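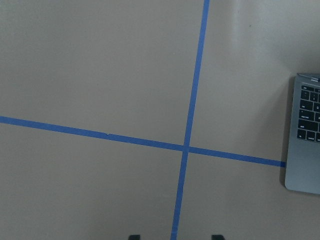 Audio guide stops playing the wrong track in the Skalitz rooms

Posted 28 Mar 2019 by the Tunton Gallery web desk
2 min read

Status: fixed, watching

Problem: visitors at the Ashworth print show typed in stop 9 (the big woodcut) and got the talk for stop 20, a watercolor two rooms away. Phones only. The loaner handsets played the right track every time.

Tried first: cleared the cache, reloaded the guide, swapped phones. No change. Re-uploaded the woodcut talk. Still the watercolor!

Found it: when the hang changed, 3 works moved into the Skalitz rooms and got new stop numbers. The phone guide was still reading the old list from Cuvine, our catalog software, while the handsets had the new one. Exporting the list again and publishing it put everything back in order, and I got to hear the whole woodcut talk, which is wonderful (the part about carving the rain!).

Still open: the large-print labels carry the old numbers. New ones go up in April.

12 comments | 4 shares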